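Say the Whole Prayer or Don't Say It

Sep 28, 2026

I have sat through a lot of Wednesday-type suppers in church basements and I want to talk about one sentence. Forgive us our debts, as we forgive our debtors. Or trespasses, depending on who raised you. We say it fast. Everybody says it fast. You can hear the whole room speed up right there and then slow back down for the temptation part.

I think we speed up on purpose.

Look at what it asks for. It asks God to treat us the way we treat the people who owe us. That is a frightening thing to say out loud with your coat already half on. And then in Matthew, right after the prayer ends, Jesus goes back to that one line. Not the bread, not the kingdom. If you do not forgive others, your Father will not forgive you. He could of picked any line to underline and he picked the one we mumble.

My church in Burnham spent most of March on this and it did not go well. Good sermons, bad conversations. People wanted to know the exceptions. I wanted to know the exceptions! I had a list.
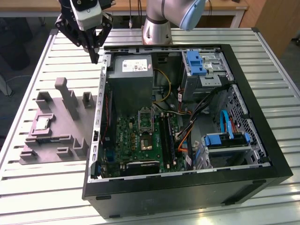 So did Peter, more or less. He comes with a number already worked out, seven times, and you can tell he thinks that's generous. He wants a nod. The answer he gets is so big that keeping count stops making sense, which I take to be the point. You cannot keep a ledger that long. You'd have to quit your job.

Then the story of the servant. Owes the king more than he could pay in several lifetimes, gets let off, walks outside and grabs a man by the throat over 100 denarii. People always say the second debt was tiny. It wasn't. A hundred days' wages for a laborer. That is real money, that's a winter. I think preachers shrink it because it makes the story easier, and the story should not be easy. What somebody did to you may be real and large. The parable never says it was nothing. It says you are standing outside the door of a house where something much bigger just got torn up.
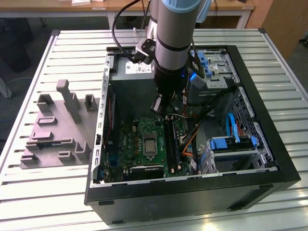 Robot arm and gripper over an open computer tower.

Here is where I part ways with a lot of what gets printed. There is a devotional going around, the Brindevo one, 20 short readings, and the whole thing treats forgiveness as a health plan. Let go and sleep better. Drop the weight. Fine, maybe you will sleep better. Some people forgive and sleep terribly for years. If the reason to forgive is that it feels good then the first bad night is a reason to stop.

Scripture does not sell it that way. "As the Lord forgave you, so must you." Colossians. It's a debt argument start to finish. Somebody paid, and it cost him.

And I part ways with the other side too – the ones who use the verse like a crowbar. A woman gets hurt in her own house and is told by supper time that she has to forgive and go back. No. Forgiving a man is one thing and handing him the keys again is another. Joseph forgave his brothers and he still tested them first, over two trips and a sack of grain and a silver cup. He wept in the other room and kept testing. Nobody calls Joseph bitter for that. David spared Saul in the cave and then did not move back in with him.

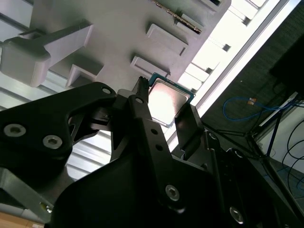 Computer processor at the gripper's fingertip, close up.

I heard both mistakes at the same table, the week we had the folks over from Judham. One fellow said forgive and you'll feel lighter. Another said forgive and act like it never happend. I said nothing, ate my pie, drove home mad. Mad at them, then mad about something from years back that had nothing to do with them. That's how it works with me. One drawer opens and they all open.

What I've come to is small. I slow down on the line. That's it. I say it at about the speed of the rest and I let a name come up if it's going to. Some mornings the name comes and I can't mean it, and I say that too. I'd rather tell God I can't than tell him I have when I haven't. The Psalms are full of people who couldn't yet. Nobody cut them out of the book.

We have been saying this prayer for 2,000 years. I don't believe the early believers rushed it. They had neighbors who turned them in. 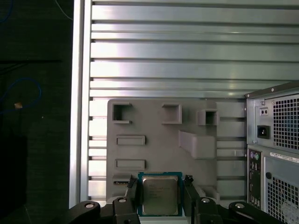

FILED UNDER: Prayer and Practice

A few people wrote after my last column asking whether you can forgive someone who never says sorry. Short answer, you can be ready to. Stephen prayed for the men with the stones while the stones were still coming, and not one of them had apologized. Whether peace gets made after that is up to two people and you are only one of them. Romans 12 – "as far as it depends on you." Paul left that in there and I am grateful for it.

Letters are still welcome, I do read them, I'm just slow.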